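Ticket 400 - Booking calendar shows wrong nights
Status: Waiting for reply
Opened: 23 May 2019
Property: Skerdale Guest House, Rultville

Hello support team,

I write to you because the calendar on our booking page is not correct since the last update. A guest chooses three nights, and the confirmation e-mail says two nights. The price in the e-mail is for three nights, so the money is good but the dates are wrong. Our colour labels for free and taken rooms are still working.

What I have tried already:
Cleared the browser cache, no change.
Made a test booking on my phone, same result.
Switched off the Rampersad payment add-on, same result. I switched it on again after.
Checked the time zone in Settings. It says the correct city.

The problem comes only with bookings made late in the evening. In the morning I made the same test and the e-mail was right. We had something similar in January, but then it went away before I could write to you.

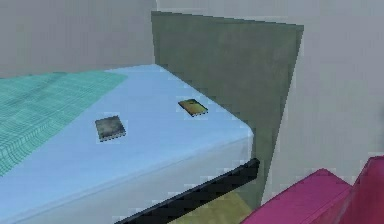
Is the departure date saved wrongly, or is it only shown wrongly in the e-mail?
It is saved correctly. In the booking list I can open the guest and the departure date is the right one, only the e-mail template is showing one day less.

I looked in the log file also. Line 81 says "date converted to server time", and after this line the date is one day earlier. The page itself answers with code 200, so I think nothing is crashing. I am not a programmer, please excuse me if I understand it wrongly.

Reply from Trodstead Support:
Thank you for the clear notes. The e-mail template reads the server clock and ignores your local setting. Please open Templates, choose Confirmation, and change "Date source" to "Property". Save, then make one test booking in the evening.

Update from customer:
I changed it and saved. I will make the test tonight and write the result in this ticket. Please do not close it yet.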